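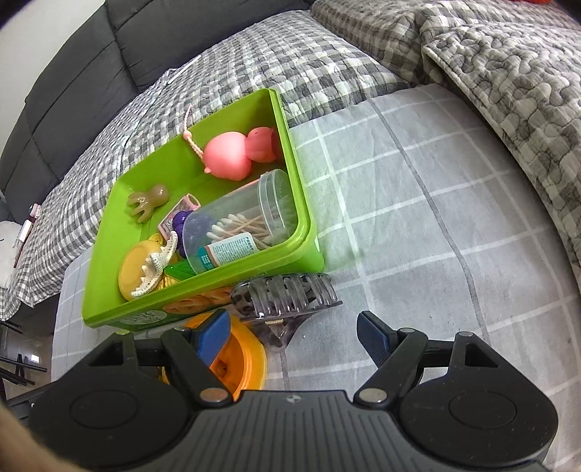
Hand-held gripper, green box and hair clip, from the open day recordings.

Listdale Open Day Recordings
Data card and README

Summary

This folder holds the recordings made during the Kikoma open day at Listdale on 8/15/19. Visitors watched a short demonstration of a hand-held two-finger gripper and could then try it themselves. The task was to sort small household items in and out of a box. There are 206 recordings in total, spread over 22 folders. Each folder is one turn by one person.

The data was collected to show people how picking is recorded. It was kept afterward for checking playback tools and for teaching. It is small and was not planned as a training set.

What people did

A turn began with a look at the items and a practice squeeze of the trigger. After that the visitor chose from these tasks:

pick: take one item out of the box and put it down in front
return: put an item from the surface back in the box
swap: move one item out and another in
free: anything the visitor wanted to try

Most visitors started with pick. The free recordings are the longest and the least tidy. Some of them stop early when the next person stepped up.

Setting

The work was done in a living room setup, on soft surfaces. There was no table for the box. Fabric folds move when the gripper presses on them, and the box can tilt or slide. Anyone measuring item positions should expect them to shift between recordings in the same folder.

Items

The item set was put together by Prondness for the day. It includes toy food, rubber animals, a clear container of cotton swabs and a claw hair clip. Items were not put back in a fixed layout between turns. The list in items.txt gives the name used for each one. "Lid" and "bowl" are separate entries, so please check both before reporting a wrong label.
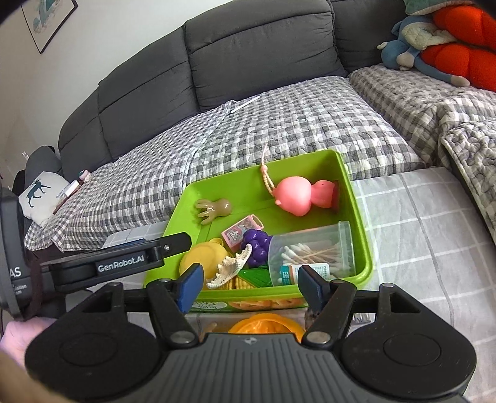

Green tray with toy food, an octopus toy and cotton swabs, gripper open at the front.

Folder layout

turn_01 to turn_22: recordings, in the order they were made
items.txt: item names
tasks.csv: task name for each recording
notes.txt: remarks written down during the day

File names start with the turn number, then the task, then a counter. The counter starts over with each turn.

Labels

Task names were entered on the day and checked once in June of the following year. Start and end times of each grasp were marked by hand. A grasp starts at first contact of both pads and ends when either pad lets go. Failed grasps are kept and marked "miss".

Known problems

7 recordings have no grasp times. They are listed at the end of notes.txt.
In turn_09 the task names for the first 2 recordings were swapped. This is fixed in tasks.csv but the file names are unchanged.
The hair clip is called "clip" in items.txt and "claw" in some older notes.

Playback

The files open in Moriarty, the viewer used at the open day. Load a whole turn folder to step through it in order. Single files also work, but the grasp marks only show when tasks.csv is in the folder above.

Use

Free for teaching and non-commercial work. Please name Kikoma and the Listdale open day when showing the recordings. Corrections to labels can be sent as an edited copy of tasks.csv with the changed rows marked in the last column.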